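4. Bench trials in a shared workshop

Figure 2. Cable transfer between two shallow cardboard boxes on the Findevcombe bench. The gripper of one arm holds a black power cable just above the center box; the second arm is partly visible at lower left.

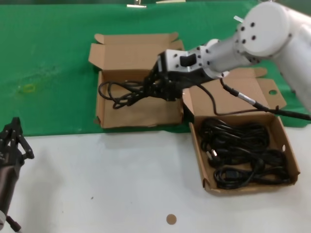

4.1 Setup and procedure

The cell was assembled in the Findevcombe shared workshop on a bench that other members also use, so everything except the arm mounts had to be removable. Control ran on the Flarnard scheduler, with grasp points proposed by the Kuusk planner from a single color view. Both boxes were placed by hand and were not fixed to the table. The green cloth on the back half of the work surface was kept throughout.

A trial consisted of one attempt to move one power cable from one box to the other. We ran 200 trials in sessions of up to 56, with the boxes refilled by hand between sessions. Joint speed was limited in all trials, and the limit was not tuned.

4.2 Failure modes

Of the failed trials, 38 were entanglements, in which the grasped cable brought a second one with it. Loose coils make this hard to predict from the image, as the planner scores only the visible strand. The remaining failures were slips at the plug and contacts with a raised lid flap. Cutting the flaps off would remove the latter, but we left them on to match the boxes used in the Eren baseline.

Raising the arm in two stages, with a pause after the first, reduced entanglement in later sessions at the cost of a longer cycle. Section 5 reports cycle times for both variants.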